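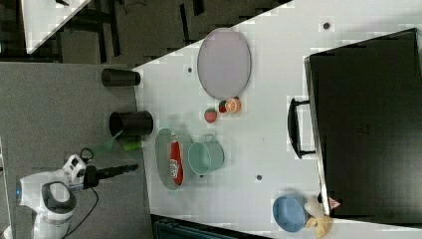
Herncombe, 16th November

Section 2: Laying out the play kitchen table

Welcome to the fun part! By now you have the Binden play kitchen set unpacked and the packing slip checked off, so all that's left is to get everything onto a table and start cooking. A plain white tabletop is my favorite for this, because the colors of the toy food really pop against it. Ours has a lavender tray, a green plate and a blue bowl out at once, and I never get tired of how cheerful that looks.

Before you start

Wipe the table and let it dry. Give yourself more space than you think you need - small hands reach wide, and the round pieces like to travel.

Setting out the pieces

1. Put the oval tray down first and leave it empty. It's the serving tray, and the whole game is about filling it up.

2. Place the fruit close to the tray. Strawberry, halved orange, whatever you have. Turn the orange so the cut side faces up and the segments show.

3. Set the oval plate near the edge where the cook will stand. The ketchup bottle can go straight on the plate, lying down.

4. Add the vegetables. The green one can sit anywhere on the cook's side of the table.

5. Lay the two black cylindrical containers on their sides. Kids love posting things into the open ends (and then tipping them out again, over and over!).

6. Find a spot for the mint-green bucket and the blue bowl. The bucket is metal, so it makes a terrific clang when something lands in it.

7. Drop the cloth on last. No folding needed.

Note: Left-handed cooks may want the plate and bottle swapped over to the other end. Try both ways and see which one gets used.

Note: If you also own the Clesora picnic set, the food from both sets mixes beautifully. Replacement pieces are listed under part number 310 in the back of this guide.

CAUTION: Keep the smaller food pieces away from children who still put things in their mouths.

CAUTION: Don't let anyone stand in or on the bucket.

First game: Fill the tray

Call out an order - "one strawberry and half an orange, please!" - and have the cook bring it to the tray. Once that gets easy, ask for two things at a time, then for something hidden in a container. Thaís Medeiros, who tested this section with her class in May, lets the children write the menu themselves, and ketchup on strawberries is apparently very popular.

When you're done, go on to Section 3, Washing and storing.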